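# 遠隔操作で取った教示データだと、スプーンの手前でアームが止まる

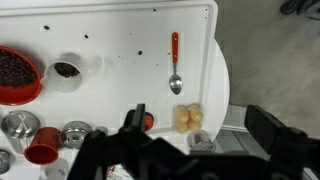

手首カメラの画像。中央右寄りに赤い柄のスプーン、左端のボウルのすぐ右に計量カップ。

**Gyula Kozma**

投稿:2018年11月

卓上アームに、スプーンを拾って計量カップのコーヒー豆をすくい、赤いボウルに移す作業を教えています。教示データの取り方について意見をください。

構成は次のとおりです。

- アーム:Valtwood の6軸、平行グリッパ付き
- 操作側:Dronthorpe のリーダーアーム(関節対応型、力覚帰還なし)
- 記録:Positcombe、画像と関節角を同じファイルに保存
- カメラ:手首に1台のみ、固定カメラなし
- 学習:画像と現在の関節角を入力、次の関節角目標を出力とする単純な模倣学習

遠隔操作で100回分の教示を取りました。操作者は私です。リーダーアームを握って操作するだけなら、作業自体は難しくありません。慣れてからの失敗は、主に豆をトレイにこぼすことでした。こぼした回もデータからは外していません。

学習したモデルを実機で動かすと、スプーンの上までは来ます。そこから下降せず、微小に振動しながら止まります。手でアームを軽く押すと下降を始めることがあり、その場合は把持まで進みます。把持の後は、すくう動作に入る場合と、カップの縁にスプーンを当てたまま止まる場合があります。

試したこと:

1. 学習の反復数を増やす。検証誤差は下がるが、実機の挙動は同じ。
2. 画像の解像度を上げる。変化なし。
3. 記録した関節角をそのまま再生する。スプーンの初期位置を合わせておけば、把持までは再現する。すくう深さは足りない。
4. スプーンの柄の向きを変えて動かす。柄が画像の上側を向いていれば接近する。横向きに置くと、柄が上向きのときと同じ場所へ行く。

4については自覚があり、教示の大半で柄を上向きに置いていました。横向きでは把持点までリーダーアームをひねる必要があり、手首が苦しいためです。

知りたいのは次の点です。

- 停止の原因は教示の取り方にあるのか、それとも学習側か。
- 遠隔操作をやめ、アームを直接手で持って動かすダイレクトティーチングに切り替えれば改善するか。Valtwood には重力補償モードがあります。
- 周囲に置いてあるもの(卵パック、蓋、フィルタなど)は片付けるべきか。後の作業で使うので、できれば残したい。

よろしくお願いします。

---

**荒木田**

停止の原因は教示側にあると考えます。確認する順に書きます。

### 静止区間

力覚帰還のないリーダーアームで小物をつかむとき、操作者は把持の直前で止まります。指と柄の位置関係を目で確かめ、それから下げます。この間、関節角はほとんど変化しません。記録には「スプーンの真上にいる画像」と「動かないという指令」の組が大量に入ります。モデルから見ると、その位置では動かないのが最も頻度の高い正解です。

押すと動き出すという症状も、この説明と合います。押されて静止時の姿勢から外れると、動いている区間のデータに近くなるためです。

確認方法は簡単です。1回分の記録を開き、関節速度の絶対値の和を時間軸で描いてください。把持の直前に平らな区間があるはずです。

対処は次の二つです。

- 全関節の速度が閾値未満の区間を間引く。ただしグリッパの開閉中は腕が止まっているのが正常なので、グリッパ指令が変化している区間の前後は残す。
- 取り直す場合は、遅くてもよいので止まらずに下ろす。止まって確認する癖は、練習しないと抜けません。

閾値を大きくしすぎると、すくう前に豆へゆっくり差し込む区間まで消えます。把持用と、すくい用で分けて調べたほうが安全です。

### 何を「行動」として記録しているか

再生したときにすくう深さが足りない、という点が気になりました。Positcombe の標準設定では、フォロワー側の実測関節角が保存されませんか。教示の出力として使うべきなのは、リーダー側から送った指令値です。

スプーンが豆に入ると反力が生じ、フォロワーは指令より浅い位置で釣り合います。操作者は画面を見て、足りない分だけリーダーを深く押し込みます。指令値にはその押し込み量が含まれますが、実測値には含まれません。実測値を目標として再生すると、釣り合い位置はさらに浅くなります。

設定の記録項目で、指令値と実測値の両方を保存するようにしてください。既存のデータに指令値が残っていなければ、すくう部分は復元できません。接近と把持の部分は使えます。

### 画像と指令の時間ずれ

カメラの取得時刻が、露光時刻ではなくファイルへの書き込み時刻になっている場合があります。私の環境では、画像が関節角より79ミリ秒遅れていました。接近の速い部分では、これだけで指先の位置が柄の幅を超えてずれます。

測り方です。グリッパを開いた状態から一度だけ素早く閉じ、画像で指が動き始めるフレームと、関節記録でグリッパ値が変わり始める行を比べます。手首カメラなら指が常に写っているので、追加の器具は要りません。複数回測って中央値を取り、学習前に時刻をずらして補正してください。

### 柄の向き

横向きで失敗するのは単純にデータの偏りです。学習側の工夫で補うより、取り直したほうが早い。柄の向きを事前に表にしておき、表の順に置きます。操作者がその場の判断で置くと、必ず楽な向きに寄ります。

手首が苦しい件は、リーダーアームの台座を回して対処できます。関節対応型でも、開始姿勢を合わせ直せば台座の向きは自由です。横向きの回だけ台座を変えて、まとめて取ってください。

---

**sabi_neji**

ダイレクトティーチングに変えれば全部解決します。手で持って動かすのが一番正確です。私は Palumbo の旧型でずっとそうしていて、遠隔操作を使ったことはありません。カメラは外して座標で教えればいいと思います。

> **Gyula Kozma** :ありがとうございます。スプーンの位置が毎回変わるので、座標だけの教示は避けたいです。
>
> **sabi_neji** :治具で固定すれば変わりません。
>
> **荒木田** :位置を固定できる作業なら私も治具と座標で済ませますが、質問の条件とは違います。

---

**水準器**

ダイレクトティーチングの是非と、周囲の物の件についてだけ書きます。静止区間と指令値の件は、上の荒木田さんの回答に同意します。

**手で持って教える場合の注意**

重力補償モードで手を添えて動かすと、力加減は直接わかります。豆に差し込む抵抗も、スプーンがカップの底に触れた感触も手に伝わります。動作だけを見れば、遠隔操作より素直な軌道が取れます。

問題は画像です。手首のすぐ近くを握るため、教示中の手や袖が手首カメラに入りやすくなります。実行時に手はありません。モデルが手の位置を手がかりに使うと、実行時に手がかりが消えます。グリッパの開閉に手元のボタンを使う構成では、指がボタンへ動くことが「閉じる」の予告になってしまいます。

もう一つ、この方式で得られるのは実測の関節角だけです。モータは位置指令を受けていないので、リーダー側の指令値に相当するものが存在しません。押し込みの不足は、再生時に別の形で残ります。

そこで、次の二段階をすすめます。

1. 重力補償モードで、手で持って軌道だけを記録する。画像は捨てる。
2. 物を同じ位置に戻し、手を離して軌道を位置制御で再生する。このとき画像、指令値、実測値を保存する。

再生中の画像に人の手は入りません。再生に失敗した回はデータに入れません。深さが足りない場合は、すくう区間だけ下方向にオフセットを加えて再生します。量は小さいほうから試し、カップの底に当たらないことを確認しながら増やしてください。

手間は増えます。豆は完全には元の状態に戻りませんが、表面を平らにならしておけば再生には足ります。スプーンの位置は、トレイに置く前に鉛筆で薄く印を付けるか、教示前の画像を半透明で重ねて合わせます。

全部をこの方式にする必要はありません。接近は遠隔操作、把持以降は手教示と再生、という混合でも学習できます。ただし両者で接近速度が極端に違うと、つなぎ目で挙動が乱れます。再生速度を遠隔操作の平均に合わせてください。

**周囲の物**

後で使うのなら残してよいと思います。画像を見た範囲での指摘は次のとおりです。

- スプーンのすぐ下に卵パックがあります。毎回この並びだと、モデルがスプーンではなく卵パックを目印に接近している可能性が残ります。スプーンを動かさずに卵パックだけ移し、接近先が変わるか試してください。変わるなら、配置をばらす必要があります。
- 赤い物が複数あります。スプーンの柄、左端のボウル、手前に倒れているカップです。低解像度に縮小して学習しているなら、柄と他の赤が区別できているか、縮小後の画像を目で確認してください。
- スプーンのすくう部分は光沢があり、背景のトレイも白です。自動露出だと、アームが下がるにつれて画面内の黒い指と白い面の割合が変わり、明るさが動きます。露出とホワイトバランスは固定してください。
- トレイに豆がこぼれている状態は、そのままで構いません。毎回掃除してから教示すると、実行時にこぼれた豆があるだけで未知の画像になります。こぼした回を外さなかったのは正しい判断です。ただし、指の下敷きになって把持が浮く位置の豆は除いてください。
- ボウルは左端で切れて写っています。すくった後にどこへ運ぶかを手首カメラだけで決めさせるのは、この姿勢では不利です。運ぶ前に一度左へ寄せる中間姿勢を教示に入れるか、固定カメラを1台追加してください。私なら追加します。

---

**Gyula Kozma**

質問者です。結果を報告します。

荒木田さんの指摘どおり、行動として保存していたのは実測値でした。Positcombe の記録項目に指令値を追加しました。速度の図も描きました。把持直前に平らな区間があり、長い回では1159フレームのあいだ関節がほぼ動いていませんでした。途中で電話に出た回です。これは丸ごと削除しました。

静止区間を間引いて、まず既存データだけで学習し直しました。スプーン上での停止はなくなりました。横向きの柄に対する失敗は残っています。

卵パックを動かす試験もしました。パックを右へずらすと、接近先も右へずれました。目印にされていたようです。スプーンだけを残してパックを外すと、接近先が定まらず円を描きます。

現在は、柄の向きを7通りの表にして取り直しています。卵パックと蓋の位置も回ごとに変えています。リーダーアームの台座は回しましたが、開始姿勢の合わせ直しで関節のオフセットを一度間違え、フォロワーが急に動きました。台座を回す人は、同期を入れる前に全関節の差分を画面で確認してください。Dronthorpe の側では警告が出ませんでした。

時間ずれはまだ測っていません。すくう部分は、水準器さんの二段階方式で少数だけ試しました。再生時に下方向へオフセットを足すと、豆は十分に入ります。オフセットを大きくした回ではカップごと押して動いたので、カップの下に滑り止めを敷きました。

固定カメラの追加は予算申請中で、来年の4月以降になります。それまでは中間姿勢で対応します。

> **荒木田** :時間ずれは取り直す前に測ることをすすめます。後から補正はできますが、取得の途中で設定を変えるとデータが二種類になります。
>
> **Gyula Kozma** :了解しました。今日の分を止めて先に測ります。
>
> **水準器** :滑り止めの色が画像に入る場合は、最初から最後まで同じものを使ってください。
>
> **Gyula Kozma** :カップの底からはみ出さない大きさに切り直しました。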